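Home Features Projects Products Archive Subscribe

Keeping a warehouse open while the floor is done

9/21/18

The distribution center on the edge of Listmont runs two shifts, six days out of seven, and has done so for as long as the present owner has had it. When the concrete floor began to dust and the aisle lines wore away, closing the building was never on the table. The work had to fit into the hours when the trucks were out.

Björklund, the contractor that won the job, split the floor into strips. Each strip was emptied at the end of the second shift, ground back, vacuumed, primed and coated, then left alone until the forklifts were due. The racking stayed where it was. Crews worked up to the feet of the uprights with hand grinders and cut in the coating with brushes.

In all, 2,657 square yards were treated, of which 1,479 were in the main picking hall. The rest was made up of the loading bays, the battery charging area and a long corridor that leads to the offices. The corridor was the slowest part for its size. An old carpet adhesive had soaked into the slab there, and two passes with the grinder did not shift it. The crew went over it a third time with coarser diamonds.

The coating is a two-part resin from Rultel in mid gray, with a fine aggregate broadcast into it at the bays where rain gets carried in on tires. Walkways are green with a yellow border. The client had first asked for blue, but blue was already used on the site for quarantine stock, and the safety manager did not want two meanings for one color.

Line marking took 800 yards of masking tape on the first weekend alone. Every pallet position was then numbered by stencil. The old numbering had skipped a row after a rack was removed years ago, and the warehouse software still carried the gap, so the stencils had to carry it too.

Temperature was the main worry. The resin will not cure properly on a slab below 50 degrees, and the bay doors open straight onto the yard. Heaters were brought in for the last four strips, and readings were taken at floor level before each mix.

A similar job at the firm's Kurov site is planned for December. That building is smaller but has a basement under half of it, and the slab will need a moisture test before anyone settles on a primer. 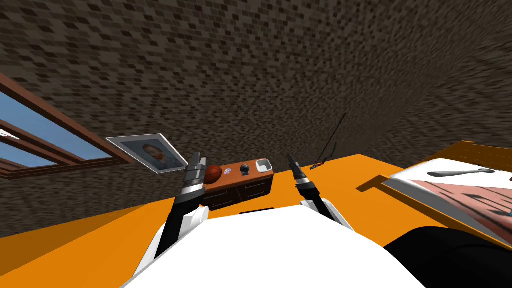
Simulated interior: blue sky through a brown-framed window, under a dark patterned ceiling.

At Listmont, the maintenance team has been left with a repair kit and a drawing showing which batch of resin went into which strip. Forklift drivers have been asked to lower their loads fully before turning, as dragged pallets did most of the damage to the old surface. The first inspection is due after six months, starting with the loading bays.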